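Certificate in Collections Practice
Student Project Report
Railway parcel stamps of the Janura line: sorting, description and rehousing

1. Purpose of the report

This report records a student project carried out on an accumulation of railway parcel stamps associated with the Janura line and its branch to Lorness. The project formed the practical component of the second-year unit in collections practice. Its aim was to bring the accumulation to a standard at which it could be listed, stored and consulted. 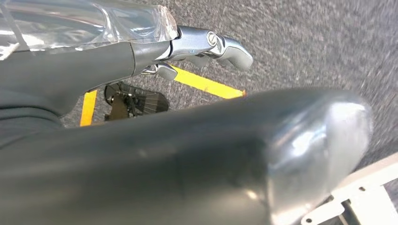
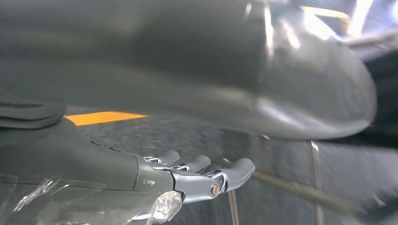
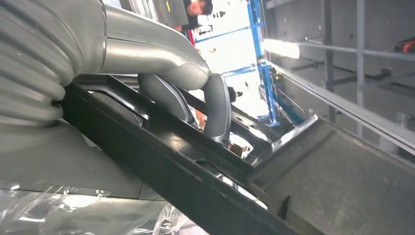
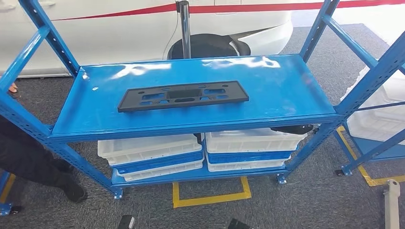

Figures 1 to 4. The blue shelving unit, with crates on its lower shelf, appears in Figure 4.

2. Background to the material

Railway parcel stamps were sold at station counters to prepay the carriage of parcels and newspapers. They were issued by the railway and had no validity in the post. For this reason they were left out of most general catalogues, and the literature is confined to society journals and a few privately printed handlists.

The Janura line issued its stamps in three recognized designs. The first is a plain typeset label with the name of the line at the top and a blank panel for the issuing station. The second, known to collectors as the wheel type, has a spoked wheel behind the figure of value. The third is a smaller label with the station name printed in the panel. All three were produced at the Stostitz works, whose imprint is found in the lower margin of complete sheets and occasionally on a corner single.

The accumulation consisted of roughly 3000 stamps, most of them on pieces cut from brown wrapping paper. There were no album pages and no accompanying notes. An earlier owner had sorted part of the material by colour into envelopes, several of which had since split.

3. Scope

It was agreed with the unit supervisor that full description would be limited to the wheel type, for which a sample of 700 stamps was set aside. The typeset labels and the small labels were sorted by value and station only. Forgeries are reported for the typeset labels, and their detection was considered beyond the resources of the project.

4. Method

4.1 Sorting
The material was first divided by design and then by value. Stamps on piece were kept on piece. No soaking was undertaken at any stage. The coloured inks used by Stostitz are reported to run in water, and the manuscript markings on many of the pieces are of greater interest than the stamps themselves.

4.2 Perforation
Perforation was measured with a transparent gauge on both the horizontal and vertical sides. Where a side was damaged or trimmed, the measurement was left blank. Two students measured the same stamps independently on separate days, and any disagreement was resolved by a third reading. Rouletted copies were recorded separately.

4.3 Shade
Shade proved the most difficult characteristic to record. An initial attempt to use a published colour key was abandoned, as the terms for the red and rose values overlapped too heavily to be applied consistently. The group then prepared a reference card from dated copies and compared each stamp with the card in daylight. Four shade groups were adopted for the sixpence and two for each of the remaining values.

4.4 Cancellations
Cancellations were classed as station handstamp, pen, crayon or punched hole. Station handstamps were traced where legible. Partial strikes were attributed only if at least three consecutive letters could be read, and all other partials were listed as unassigned.

4.5 Rehousing
Stamps were placed in archival stock pages and larger pieces in clear polyester sleeves, with a sheet of acid-free card behind each sleeve. Each page carries a pencilled number in the lower right corner, which corresponds to the entry in the list. Hinges were not used.

5. Results

Handstamps of 18 stations were identified in the wheel-type sample. This includes every station on the main line and all but one on the Lorness branch. The missing station was a seasonal halt, and it is not known whether stamps were sold there.

The Lorness handstamp exists in two states. In the earlier state the rim is complete. In the later state there is a break in the rim below the second S, which widens over time and allows some undated strikes to be placed in sequence. The group has not found this break mentioned in any of the handlists consulted.

Compound perforations were found on 20 stamps, all of them the threepence. The ninepence was found in one perforation only. The rouletted copies are confined to the lowest value and show rough separation on all sides, and a good number are torn into the design. Catalogue treatment of the roulette as a distinct issue appears justified on this evidence, although a larger sample would be desirable.

Crayon cancellation was more common at the junction stations than elsewhere. Blue crayon predominates. A small group in red crayon comes from a single office and may represent the practice of one clerk.

6. Difficulties encountered

The time needed for shade comparison was underestimated in the project plan. Overcast afternoons delayed the work, and one Saturday session was added in order to complete the sixpence. The first version of the list did not distinguish a blank perforation field from a stamp that had not yet been measured, and these entries had to be checked again against the stock pages.

7. Recommendations

The group recommends that the typeset labels be described to the same standard by a future student group, with access to a reference collection for comparison. The tracings of station handstamps should be redrawn in ink and deposited with the list. It is further recommended that the original envelopes be retained, including those that have split, as the handwriting on them may assist in identifying the earlier owner.

A copy of the list and the shade card is held with the collection and may be consulted on request through the unit office.

Shares: 3 Comments: 0
Contact the unit office | Copyright Certificate in Collections Practice | Back to top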